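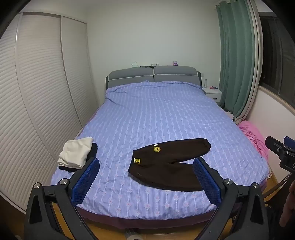

그림 1. 침대 위에서의 의류 정리. 짙은 갈색 운동복 바지가 침대 앞쪽에 놓여 있고, 그 왼쪽에 개어 쌓은 옷이 있다.

3.2 접는 면으로서의 침대

가정 내 의류 정리를 다룬 선행 논의는 대체로 탁자나 다림판처럼 단단하고 평평한 면을 전제해 왔다. 그런데 Istton 지역 18가구의 정리 습관을 살펴보면서 우리가 가장 흥미롭게 본 장소는 단연 침대였다! 작은 침실에서 침대는 방 안에서 가장 넓은 수평면이고, 옷장까지의 거리도 짧다. 그림 1의 방에서도 더블 침대가 가운데를 차지하며, 바지와 개어 놓은 옷더미가 같은 이불 위에 함께 놓여 있다.

침대 면의 성질은 탁자와 크게 다르다. 이불은 눌리면 꺼지고, 옷자락을 당기면 함께 따라온다. 그림 1의 라벤더빛 이불 커버에도 베개 쪽으로 몰린 주름이 보인다. 이런 주름 위에서는 옷의 가장자리를 맞추기가 까다로운데, 참여자들은 손바닥으로 이불을 한 번 쓸어 낸 다음 접기를 시작하는 경우가 많았다. 수집한 정리 사례 900건 가운데 137건에서 이 동작이 기록되었다(Kazemi와 Ofori가 각각 분류한 뒤 대조). 짧고 사소해 보이지만 이후의 접기 순서 전체에 영향을 준다는 점에서 무척 반가운 발견이었다.

바지류는 특히 풍부한 자료를 제공한다. 다리를 포개어 반으로 접고 다시 길이 방향으로 접는 방식이 기본이지만, 밑단에 시보리가 있는 운동복은 끝이 쉽게 말리거나 들린다. 그림 1의 바지는 대략 L자 모양으로, 한쪽 다리가 침대 가운데를 향해 뻗고 밑단이 위로 꺾여 있다. 우리는 이런 형태를 '중간형'으로 부호화하였다. 허리 부근의 노란 원형 패치와 그보다 아래쪽의 네모난 노란 라벨은 앞면을 판별하는 데 매우 유용한 단서이며, 무늬 없는 바지에서는 허리 안쪽의 태그나 끈이 그 역할을 대신한다.

옷더미의 위치도 눈여겨볼 만하다. 그림 1에서는 흰색 또는 크림색 옷이 검은 옷 위에 얹힌 채 침대 왼쪽 가장자리 가까이에 놓여 있다. 더미가 가장자리에 있으면 가운데 공간을 다음 옷에 쓸 수 있다. 다만 더미가 높아지면 푹신한 면 위에서 기울기 쉬워, Skosgate의 참여 가구에서는 더미를 둘로 나누는 습관이 자주 나타났다. 더미의 높이와 기울어짐의 관계는 3.3절에서 이어서 다룬다.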